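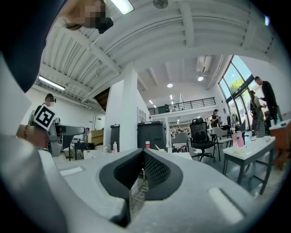 4.2 What people say when they turn down a repair

I went into the second round of interviews thinking I knew what I'd hear. Repair cafés are cheap, they're friendly, and the one in Givham runs every Saturday, so I assumed that people who didn't use it simply hadn't heard of it. I was wrong about that, and fairly quickly too. Nearly everyone I spoke to on the Onholm estate knew where it was and when it opened. Several had been inside for the tea!

What kept coming up was embarrassment. One woman told me she had a toaster in the cupboard under the stairs that "only needed looking at", and that she'd walked past the café with it in a bag and then walked home again. She didn't want to hand over something with crumbs in it. Another said his kettle was too cheap to bother a grown man with. I'd coded answers like these as "cost" in the first round (see Section 3), and I now think that was a mistake. They sound like money answers, but when I let people carry on talking they drifted off towards pride, and manners, and what the neighbours might think of a scorched plug.

Dulce Mendoza, who read through the transcripts with me, had a different view of this. She felt I was hearing embarrassment everywhere because I'd asked about it by accident, with my opening question about whether people had ever "felt able" to bring something in. It's a fair point. I changed the wording in September and the theme got weaker, though it didn't go away. Figure 4 shows the two versions of the question side by side with the answers grouped under each.

The other thing I hadn't expected was how much people minded about the waiting. I don't mean the queue, which most of them rather liked. I mean the week or so at home without the thing. Mendoza (in her own study of shoe menders in Cárdenas) found that customers would put up with a long wait if they were given a day to come back, even when the day turned out to be wrong. The café at Givham doesn't give a day. You get a slip with your name on it and somebody rings you, and for a lamp that's fine, but for a washing machine pump it's a real nuisance, and 11 of the people I interviewed had bought a replacement while the old one was still on the shelf.

Radu Sima has argued that free repair has to compete with next-day delivery and mostly loses. I half agree. In Nokel, where the nearest shop selling small electrical goods is a bus ride away, people seemed a good deal more patient, and they grumbled less about the slips. I'd want many more interviews before leaning on that, and Nokel is an odd place in other ways (the café there shares a hall with a choir, so it's noisy and people stay longer than they need to). Still, it made me go back over the Givham notes and mark every mention of shopping, and those results are set out in Section 4.3.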